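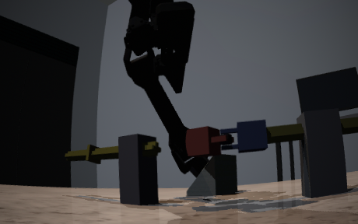 Furcombe Clubhouse Restaurant – House and Dining Meeting
Minutes, 9/15/24

1. Opening
The meeting was called to order in the upstairs dining room. A quorum was present. The minutes of the previous meeting were approved with one correction: the patio closes at 9 p.m., not 10.

2. Fall menu
The kitchen presented the fall menu. Chowder, pot roast and the squash ravioli return. The fish tacos will be dropped after the end of September. Members asked that a second meatless main course be kept on the menu through the winter, and the kitchen agreed to bring two dishes for tasting at the next meeting.

Moved and seconded to raise the price of the Sunday roast plate to $22. Carried, with one vote against.

3. Suppliers
Fenamton has given notice that its bread delivery will move from 6 a.m. to 7:30 a.m. The breakfast crew reported that this is too late for weekend service. The manager will ask Fenamton for the earlier slot on weekends and, failing that, will obtain a quote from Varklow.

The Sharifi coffee contract was renewed on the same terms. Decaf will now be ordered in smaller bags.

4. Dining room and bar
Seating on the lawn side remains at 60. The bar requested that dinner guests waiting for a table be given a pager – the current practice of calling names cannot be heard on music nights. Pagers were approved, with 21 to be purchased.

The high chairs need new straps. Two are to be taken out of use until the parts arrive.

5. Private events
The rehearsal dinner inquiry for up to 100 guests was discussed. The room cannot seat that number without the tent, and the tent is rented separately. The manager will reply to the family with a tent price and a buffet menu. Plated service will not be offered for a party of that size.

6. Other business
A complaint concerning slow lunch service was read and referred to the manager for a written reply. The request for longer breakfast hours was tabled.

7. Adjournment
There being no further business, the meeting was adjourned at 8:10 p.m.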